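28 de enero de 2026

He dormido poco y mal. A las seis ya estaba en la cocina con el cuaderno de mi abuela, el de tapas grises, porque prometí a Glória Calado que este año yo haría la mermelada para la comida de los vecinos. Ella me dejó 200 gramos de azúcar de más, por si acaso. Dice que yo siempre calculo como en la farmacia.

La receta está escrita en rumano y con abreviaturas que solo mi abuela entendía. He llamado a Ruxandra Sandu, que es de la misma región, y entre las dos hemos sacado casi todo. Una palabra queda sin resolver: puede ser «corteza» o puede ser «paciencia». Las dos cosas van bien con la mermelada, me ha dicho ella, y hemos reído bastante.

Quiero usar cítricos grandes, de piel gruesa y un poco amargos. Los de la tienda Vasiliu están caros este mes, pero huelen como los de mi infancia.

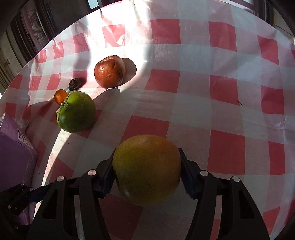
Lo que hay que recordar

– Poner la piel en agua la noche antes y cambiar el agua dos veces.
– No tirar las semillas, atarlas en una gasa.
– Cocer 46 minutos, según el cuaderno. ¿Por qué 46? Mi abuela no tenía reloj en la cocina, por lo menos yo no lo recuerdo.
– Preguntar a Glória por los tarros. Me faltan 20.
– El mantel de cuadros rojos y blancos. Mi madre ponía siempre una moneda sobre los cuadros antes de servir – para que no faltara el dinero en la casa – y yo quiero seguir con esto.
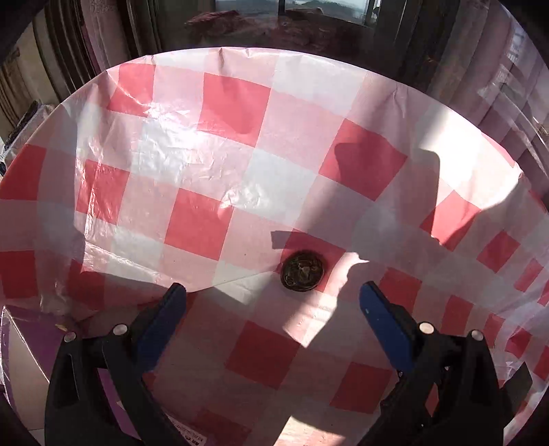
Por la tarde

He salido a caminar hasta el río y he vuelto con frío en las manos. Pensaba en que llevo aquí desde junio y todavía escribo las listas en dos lenguas mezcladas. Antes me daba vergüenza. Hoy he encontrado la palabra «almíbar» sin buscarla en el diccionario, y me ha gustado mucho tenerla ya dentro.

Ruxandra ha llamado otra vez, muy seria: su tía opina que es «corteza». Mañana pelo la fruta.

139 visitas · 20 comentarios · Compartir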